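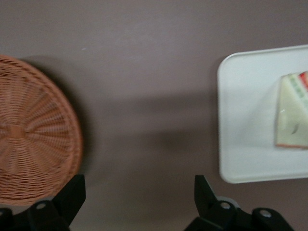
2 July 2018. Wernadham bench, arvo

Table setting, second go. Wicker basket left, white tray right, slice of cake on the tray. Grey top wiped down first, still looks dusty under the lights.

- basket rim throws a fair bit of shadow. Ask Quang re the lamp
- tray is nice and shallow but shows evry smear. Rinse, dry with the blue cloth, NOT paper towel
- leave bare table between the two. Tried them touching last time, looked crowded
- spare basket has 2 snapped spokes, Lợi to glue or bin

Bustetti order (more trays) not here yet. Chase tommorow.
Cake goes in the fridge overnight, label it.

Search notebook... Go

2 comments

Bảo Hà: spare basket's on my desk, don't bin it

Emrys Eynon: which shelf for the cake? top one's full

Shares 5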